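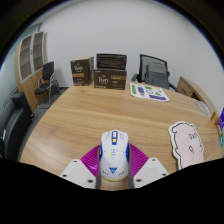

How does a robot learn to pick things up?

What we saw at the Clovthorpe open day, written up for anyone aged 8 and over (grown-ups can read it too)

Picking up a computer mouse. Easy, right? You did it without thinking. Hand goes out, fingers close, done.

Now try explaining it to someone who has never had a hand. How far do you reach? How wide do you open your fingers? When do you stop squeezing? Go on, try it out loud. Gets hard very quickly!

That was the first thing we were asked to do at the robot open day in Clovthorpe. Most of us gave up after two sentences.

Who was there

Kaisu Tikkanen showed us round the workshop. She teaches robots to handle everyday stuff. Ásdís Bergmann builds the grippers, so the "hands" part. Their group is called Praveo and it has two rooms upstairs at the Nerden building, past the bike racks, mind the step. Doors opened at half past ten in the morning and there was already a queue.

What is a gripper?

A gripper is what a robot has where you have a hand. Some have five fingers, some have three, some are just a sucker on a pipe. The one we got to try has two. Two fingers, open and shut, thats it.

You can do a LOT with two fingers. Try it at home. Use only your thumb and one finger and see if you can:

pick up a pencil
turn a page
put the lid back on a pen
lift a full cup (do this one over the sink)

The pencil is fine. The cup is horrible.

Why would a person hold it?

Good question, and a boy near the front asked it straight away. The gripper we tried isn't on a robot at all. You hold it yourself. There's a camera on it, looking out past the fingers, and the camera records what you do.

So a person picks up the thing. The camera sees the fingers come close, open, close again, lift. Later on a computer goes through the recording and tries to work out the pattern. When fingers are here and mouse is there, move this way. A bit like learning to plait hair by watching your big sister do it over and over.

Kaisu calls one go an "episode". Pick up, put down, one episode. A short one might only last a few seconds.

How many goes does it need?

More than you think. For one job, picking things up off a table, they have recorded 1,232 episodes so far. They want 2,000. And 586 of the ones they've got were done by visitors, at days like this one.

Why so many? Well, if you only ever show the computer one mouse in one spot, it learns that mouse in that spot. Move it a bit to the left and the robot may grab at nothing. So you change things. Different place, different way up, different light, different person holding the gripper. Small people hold it lower down, which Ásdís says is very useful.

Does the table have to be tidy?

No! We thought it would be all clean and white like in films. But your kitchen table isn't like that and a robot in your house would have to cope. So other things get left out, boxes and bits of card and stickers. The computer has to learn which thing is the one that matters.

The squeezing problem

Your fingers are full of tiny feelers. You know when a thing is slipping and you squeeze a bit more before you've even noticed. Lots of robots can't feel anything at all.

Squeeze too softly, it drops. Squeeze too hard, crunch. Ásdís let us test this with a banana. There is not much left of the banana.

Shape matters too. A box has nice flat sides. A computer mouse is all curves, and it can slide out if you grab it in a silly place. You have to look at it first and pick where your fingers will go.

Things people asked

Does the robot get bored? No. Kaisu does though, sometimes.

Can it do my homework? It can't hold a pencil very well yet, so no.

Is it clever? It's good at the thing it has practised. Ask it to do something else and it hasn't got a clue.

What if you drop something? Keep going. Pick it up again. Some of the dropped ones are kept as well, so the computer can learn what going wrong looks like.

Try it yourself: the kitchen tongs game

You need: a pair of kitchen tongs, five small things that won't break, a bowl, a friend.

1. Put the things on the table any old how.
2. Shut one eye. (The gripper has one camera, so you get one eye.)
3. Move everything into the bowl using only the tongs.
4. Now your friend moves the bowl and you do it again.
5. Swap.

Was the second go quicker? What about with both eyes open? Write it down if you like writing things down.

Words to know

Gripper: the part of a robot that holds things.
Episode: one recorded go at a job.
Data: all the recordings and numbers put together.

Next open day is in September, same rooms. Ketilsson are bringing their drawing arm, wich is big, so go to the ground floor first. Bring a grown-up and wear shoes that cover your toes.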